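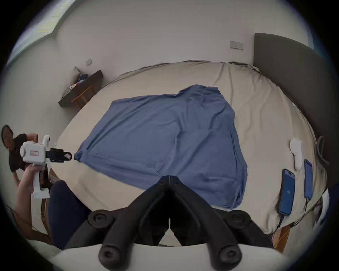 Evesgate Home Skills Project
Progress report to the Cullinane Fund
2022-11-07
Prepared by Ifor Rosser, project coordinator
Read before sending by Myfanwy Hughes

1. What this report covers

This is the second report under the present grant. It describes the work on the folding and bedroom units, the spending until now, and two matters where we ask for your decision. The kitchen unit was described in the first report and I do not repeat it.

As you know, the project helps adults who move into their own apartment for the first time, many of them after long years in shared housing. They learn to keep clothes, bedding and small belongings in order. We teach in the Evesgate apartment, in normal rooms with normal furniture.

2. Folding on the bed

In the first plan all the folding was to be done at a table. We have changed this. Most of our participants do not have a table big enough for a shirt with the sleeves open, but all of them have a bed. Myfanwy Hughes proposed to move the whole unit to the bedroom, and after the first sessions I agree with her.

The large bed with the dark gray headboard is now our main work surface. We leave only the fitted sheet on it and put the comforter and pillows on the chair. The beige sheet was chosen on purpose. A blue or dark garment shows very clearly on it, and the participant can see where the edge of the cloth is and where a corner is still turned under. With the old patterned sheet this was difficult for persons with weak sight.

There is one disadvantage. The sheet moves. When a person pulls the garment flat, the sheet comes also, and long folds appear at the side of the bed. We now teach to press with an open hand from the middle to the outside, and not to pull. It is slower but the shirt lies better. A firmer sheet with deeper corners would help, and I have put it in the budget request.

The steps we teach at present are these:

Lay the shirt down with the front side under.
Open it fully and find the seams.
Press the small folds out with the hand.
Bring one side in, then the other side.
Fold from the bottom to the top, one time or two times.
Put it on the pile, and start the next one.

The second step takes more time than I expected. Participants often begin to fold when one corner is still pinched or the top edge is standing up, and then the finished shirt is crooked. Myfanwy now asks them to stop and look at the flat garment before the first fold. The quality of the piles is better after this change, in my opinion, but we have not measured it.

3. Small belongings on the bed

A second topic came from the participants themselves. The bed is also the place where people put their phones to charge, and the phones stay there while the laundry is being folded. Two phones with their cables over the side of the mattress already take a good part of one corner. A shirt sleeve can catch a cable, and a phone can be folded into a towel — this has happened to us, and we searched for it quite long.

We did not want to make a rule that forbids phones in the bedroom. Some participants must hear a call from family or from a support worker. The unit now has a short first part called "clear the corner". The person decides where phones, chargers and other small things will stay, and moves them before the clean laundry arrives. In the training apartment we would like to have a small shelf next to the headboard for this use. At present there is only the dark wooden bedside shelf, where a pillow and a pile of clothing already lie.

4. Sessions and materials

Since the last report we held 17 sessions of the folding and bedroom units. The plan said 15. The two additional sessions were for participants who missed the beginning, and they were paid from the same line.

The illustrated step cards are printed and in use. The Roltar storage boxes arrived late, but all are in good condition and they fit under the bed. The labels from Grindero do not stay on cloth bags. They stay well on the boxes, so we use them only there.

5. Spending

From the materials line we have used 463 dollars. This includes bed linen, boxes, labels and the printing of the cards. The receipts are attached in the order of the date. No money was moved between lines.

6. Where we ask for your decision

First, we ask to use 400 dollars from the furniture line, which was planned for a folding table. The table is no longer needed. We would buy two firm fitted sheets in a plain light color, the bedside shelf, and a lamp for the darker side of the bedroom.

Second, we ask to continue the folding unit until the end of the grant period with the same hours. The original plan gives fewer hours after November, but several participants have only now started with bedding, and a fitted sheet is much harder to fold than a shirt.

7. Next steps

We will finish the cards for towels and bedding, and try them with one group before we print the full number. Myfanwy will write a one-page sheet for support workers, so that at home the same steps and the same words are used. The closet unit starts when the shelf question is decided, as both need the same person to do the drilling.

Please send questions on sections 5 and 6 to me, and questions on the teaching to Myfanwy Hughes.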